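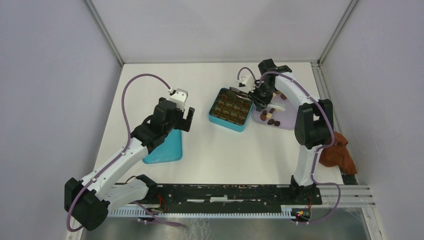
The box, the blue tray and the lavender plate.

**Moving boxed chocolates to plates without marking them**

Posted by Annapurna Kamath, 7/22/19

I have to put out chocolates for an open house at Weltbridge, 60 guests, and I want them on plates and trays instead of leaving them in the boxes. The boxes are teal, with the pieces in rows in a dark brown insert. I have a lavender plate and a light-blue triangular tray, and I can get more of both.

My trouble is getting the pieces out. The insert holds them snugly, and when I pinch one by the sides I leave a dull fingerprint on it. I tried a teaspoon and scraped a corner. If I tip the box, the whole row comes out at once and half of them land upside down.

Also, does the triangular tray make any sense for this? Square pieces leave gaps along the slanted sides. The room is air conditioned, but the afternoon sun gets to one end of the table.

---

**Romana Jelínek**

Wear thin cotton gloves, or food-safe gloves if that's what your kitchen requires. Bare fingers will leave marks on anything shiny, even clean dry ones.

For the snug insert, lift the whole insert out of the box first if it isn't glued down. Set it on the table and press up gently from underneath with one finger, and the piece rises enough to take it by two opposite edges. Start at a corner of the grid. After the first one is out you have room to get at the next from the side. If the insert is glued, use small silicone-tipped tongs. Metal ones scratch, same as your spoon.

Keep the plate right next to the box. Most of the ones I've dropped were dropped on the way across the table.

On the tray, put one piece at the point and work back toward the flat edge, adding to each row as it gets wider. The gaps at the sides look fine if they match left and right. I would use the tray for one flavor and the round plates for mixed -- people pick through a mixed tray and it gets messy quickly.

---

**Branislav Rusnák**

just leave them in the box. we did that at Semport every February and they all got eaten

---

**Eduard Bartoš**

Agree with Romana on the gloves. Two more things.

If the boxes have been in the refrigerator, let them come to room temperature with the lids on before you open them. Otherwise water forms on the tops and you get spots.

And move the table or close the blinds. Chocolate in direct sun goes soft well before it looks soft. I put out up to 9 pieces per plate and refill from a box kept in the shade.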